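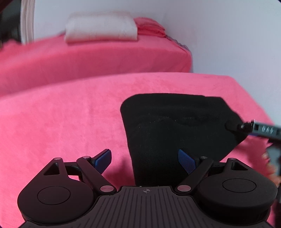
Right finger over the lower part of the black cloth, other tool coming in from the right

Two grippers, soft black thing, my takes keep getting rejected

posted by Orine, December 1, 2018

Hi all! I've been recording folding demos with a pair of hand-held grippers (one in each hand, blue finger pads, you probably know the kind) and sending them in to Otholm for training. I've done 338 takes of soft black items on a pink cover and 47 of them came back marked "contact unclear." No other comment, just that. The towels went through fine, even the messy ones.

I work on a bed because it's the only flat spot I have that's big enough. My habit is to pinch the corner with the right hand first and then bring the left hand in to help. Is it the order I do things in? The speed? The fuzzy fabric? I'd love to fix this before I start the next batch, it's a LOT of folding. 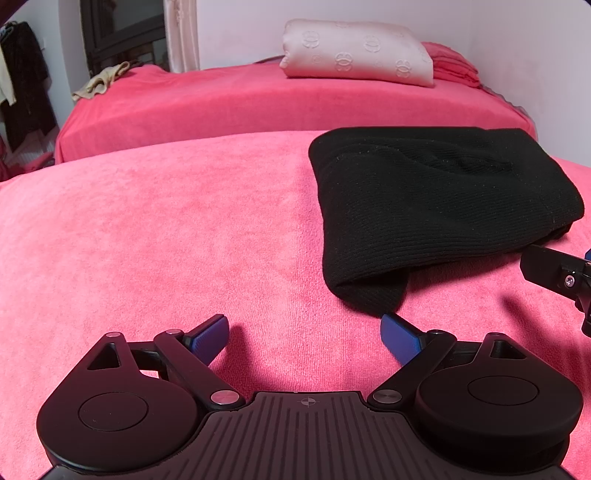
Both fingers open, black knit just ahead

posted by Umali

I had the same note on a pile of mine back in July, so I feel your pain. What fixed it for me was stopping. I mean a real pause with the fingers wide open, a little short of the fabric, long enough to say "one Himbridge" in your head, and then going in. If you swoop and close in one motion, whoever checks the take can't tell when the grab starts, and I'd guess the robot can't either.

Second thing, watch the far hand. If your right tool is reaching in over the garment while the left one is still traveling, you get shadows and black-on-black all over the place. Let one hand hold still while the other moves. It feels silly and slow but my next 262 takes had only 2 sent back, and one of those was me sneezing.

Fuzzy fabric is okay in my experience. It does squash down when you press, so don't dig the pads into the bed trying to get under it. Come in low, close gently, lift an inch, wait, then fold.

posted by foldsalot

try a different color shirt?? jk i don't know. mine get rejected too sometimes and i just redo them

posted by Himbridge Dad

Agree with the pause. I'd add that corner first is fine, but pick the same corner every time for a given item. I was switching between corners depending on how the thing landed and my batch was all over the map. These days I spread the item out a bit before I hit record, and I start over if the first pinch slips. Don't try to rescue it halfway, unless your instructions ask for recoveries (mine had a separate list for those, so check yours).

Also lint roller. Has nothing to do with your rejections, it just bugs me on black stuff.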